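The Left Hand

Tadeo Medina had the left gripper apart by seven in the morning, before anyone else came down the stairs. He laid the screws on a paper towel in the order they came out.

The pair had come back from Brevcombe in June with a note from Heike Harms. Left one slips, the note said. Right one fine. Heike never wrote more than she had to.

He wiped the pad with a lint-free cloth and pressed the grooves with his thumb. The rubber was good. He put in a new return spring, closed the housing and worked the jaws 30 times with his hand flat on the shell, feeling for the catch. It was still there on the way out, a small tick near the end of the travel.

"Did you zero it?" Kristóf Major asked. He had come in with his coat on and was eating a roll.

"Not yet."

"Zero it first. Then listen."

Tadeo plugged it in. The encoder read 142 with the jaws shut, and it should have read nothing. He opened the jaws all the way and got 1,546. He wrote both numbers in the book, ran the zero and tried again. The tick was gone. The software had been stopping the jaws short of closed, and the finger had been riding up on its stop.

"Fruit," Kristóf said. He took a box of strawberries out of his bag. Ingvar Thoroddsen had started the fruit rule when the firm was four people and a van. A gripper that had been opened did not go back to a customer until it had moved something you could bruise.

They set the plates out on the white table. By then the room had filled up and people were sitting around it with their phones.

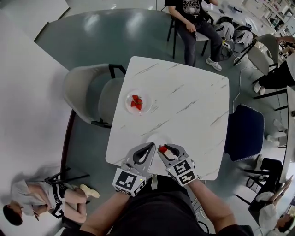
Strawberries on the far plate, and one more at the right gripper.

The right hand gave no trouble, so they turned to the left. Tadeo picked up a berry by its shoulders, held it and set it down on the plate. He turned it over and looked for a mark. There was no mark. He did it again with a softer one.

"Check the pad again," Kristóf said. "You had it off."

Tadeo brought the gripper up and leaned in. A pad put back crooked would work for a week and then start to walk.
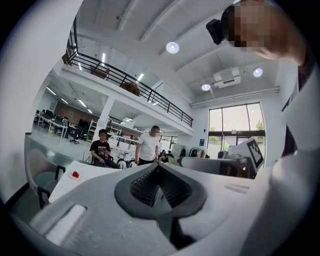 The black pad in its housing, with the white table beyond.

It sat straight. He ran a fingernail along the rim to be sure and felt no gap.

"Heike will ask about the spring," Kristóf said.

"The old spring was fine."

"Then tell her that."

He wrote it in the book under the two numbers. Spring replaced, not the cause. Zero was off. Next check at 2,000 cycles. He signed it, and Kristóf signed below him and ate one of the strawberries.

Tadeo went to find the box the grippers had come in. The note was still taped to the lid. He turned it over and wrote on the back, Left one fine too.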